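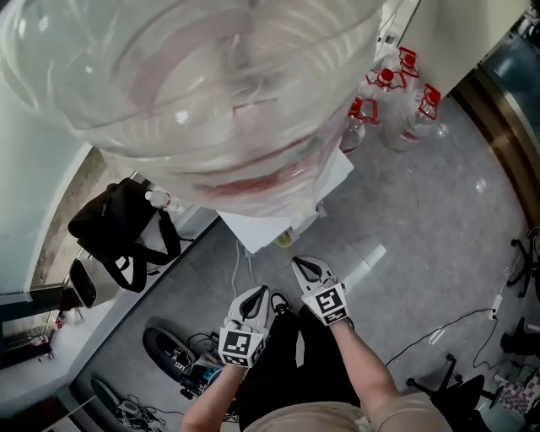 Plalus nimmt Direktabrechnung von Rettungs- und Verlegungsfahrten in den Basistarif auf

Versicherte müssen Transportkosten außerhalb des Vertragsnetzes nicht mehr vorstrecken -- Abrechnungsplattform Preltska geht im Februar in den Regelbetrieb

Der Krankenzusatzversicherer Plalus rechnet ärztlich angeordnete Rettungs- und Verlegungsfahrten künftig auch dann direkt mit dem Transportunternehmen ab, wenn zwischen diesem und dem Versicherer kein Rahmenvertrag besteht. Die Regelung gilt ab Februar für alle Verträge im Basistarif sowie in den darauf aufbauenden Tarifstufen. Eine Antragstellung durch die Versicherten ist nicht erforderlich.

Bislang erhielten Versicherte bei Fahrten mit nicht angeschlossenen Anbietern zunächst eine Privatrechnung und reichten diese zur Erstattung ein. Der Differenzbetrag zwischen Rechnungssumme und tariflichem Höchstsatz verblieb bei ihnen. Nach der neuen Regelung übernimmt Plalus den vollen Rechnungsbetrag und klärt etwaige Abweichungen vom Höchstsatz unmittelbar mit dem Anbieter.

Die technische Abwicklung erfolgt über die Plattform Preltska, die der Dienstleister Clatico entwickelt hat und betreibt. Transportunternehmen übermitteln Einsatzprotokoll, Verordnung und Rechnung in einem gemeinsamen Datensatz. Die Plattform prüft die Angaben auf Vollständigkeit und leitet sie an die Leistungsabteilung weiter. Zum Start sind 143 Transportunternehmen angebunden. Die Bearbeitungsfrist ab Eingang des vollständigen Datensatzes beträgt 16 Werktage.

"Maßgeblich ist die ärztliche Verordnung, die Vertragslage des Anbieters spielt für die Leistungspflicht keine Rolle mehr", erklärt Hala Kamel, Leiterin des Leistungsmanagements bei Plalus. "Die Versicherten erhalten eine Abrechnungsmitteilung zur Kenntnis und müssen nicht reagieren."

Ausgenommen bleiben Fahrten ohne ärztliche Verordnung sowie Rücktransporte aus dem Ausland. Für Letztere gelten die Bedingungen des jeweiligen Reisebausteins unverändert fort. Rechnungen für Fahrten vor dem Stichtag werden nach dem bisherigen Verfahren bearbeitet -- maßgeblich ist das Datum der Fahrt.

Dem Regelbetrieb ging eine Erprobung mit dem Transportdienst Bartoš voraus. Geprüft wurden dabei vor allem die Zuordnung von Sammelrechnungen und der Umgang mit nachgereichten Verordnungen. "Fehlt die Verordnung, wird der Vorgang angehalten und der Anbieter automatisch benachrichtigt", so Kobina Nutsugah, Projektverantwortlicher bei Clatico. "Eine Ablehnung erfolgt erst nach zwei erfolglosen Erinnerungen."

Die geänderten Tarifbedingungen stehen im Kundenportal zum Abruf bereit. Bestandskunden erhalten sie zusätzlich mit der nächsten Beitragsmitteilung.

Zuletzt aktualisiert: Mittwoch, 10:40 Uhr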